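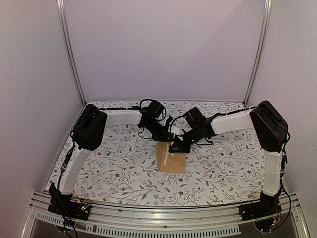
Both arms in the cell, leafy mat down.

June 2, 2025

Interdental cleaning bench, notes on the brush wear series. Continuing on the Grullbridge typodonts (upper and lower, full dentition, brackets bonded on the uppers only).

Finished the second block of the artificial plaque runs this morning. The new batch of coating from Custbridge goes on thinner than the old one and takes longer to set. I left the models overnight on the rack by the window and the lingual surfaces were still tacky when I came in, so the first set got another two hours under the fan. Anything coated from the new batch should be marked CB2 on the base. The old ones have no mark, and please don't add one now.

Protocol as before: flat-trim manual brush, medium paste slurry, two minutes per arch, then disclose, rinse and photograph. Then floss or interdental brush, disclose again, photograph again. I scored the uppers and Noémie Rolland scored the lowers. We swapped for the last four models and agreed on all but one surface, the distal of the upper left first molar, where the stain had pooled under the bracket wing and I had called it plaque. She is right, it wipes off. Changed to clean on the sheet, initialed.

What we have so far:

- Brush only: the facial surfaces come up well on both arches. Along the gumline behind the lower front teeth there is a band left on nearly every model.
- Brush plus waxed floss: contacts are clean on the unbracketed arch. On the bracketed arch the threader is slow and I frayed the floss on the wire again and again. I'd like to try the stiff-ended kind before we write anything about floss and brackets.
- Brush plus interdental brush: best result around the brackets. The small size goes under the wire without forcing. The next size up bends, and on two models it lifted the coating in a strip, which is the coating failing and should not be scored as cleaning.

Surfaces scored to date: 445 on the uppers, 470 on the lowers. The gap is from the models with lost coating, where I dropped the upper molars. I have kept the photos in case somebody wants to argue for putting them back.

Bristle splay. Measured the used heads after the block. The Van Dusen heads keep their shape longer than I expected but the tips feel rough under the glove. Put three under the scope and the end-rounding is mostly gone on the outer rows. The inner rows look fine. I don't know yet if that matters for gum contact, and the typodont gums are too firm to tell us. Noémie has a softer silicone she used for the recession models last year and will pour one set of gums to try.

The old heads are in the drawer under the scope, bagged by model. There are 64 in there, used, so don't take from that drawer if you need a fresh one. Fresh heads are on the shelf in the box that says Fundudora (the box is wrong, the heads are right).

Slurry: mixed fresh at the start of the block, pH checked before and after, no drift worth writing down. It does settle. I stirred between models and forgot once, before model nine of the lowers. Model nine scored a bit worse than its neighbors. Flagged on the sheet – not dropped.

Mouthwash arm of the study. Still not started. The question is if a rinse does anything on an artificial coating at all, and I suspect it does nothing beyond what water does. I'd rather run water against plain rinse on a handful of models first and see, than use up coated sets on it. If there's no difference we take it off the bench plan and leave it for the people doing live biofilm.

Storage: the photo folder is up to 796 files and the names are a mess from the first week, when I was typing them by hand. Renaming them by model, arch, step. Done as far as the uppers of block one. Please save new ones in the new style even if the folder around them isn't there yet.

Disclosing solution stains the sink again. Bleach spray and ten minutes gets it out of the steel but not out of the sealant.

To do:

- stiff-ended floss, order two packs
- soft gums, one lower set (Noémie)
- water vs. rinse, small run
- ask Custbridge for the set time on the new coating and if they changed the solvent
- rescore model nine blind
- finish renaming

The block three models need to be coated by the end of this week if the wear series is going to be done in August. Coating the lowers first, as they take longest to dry.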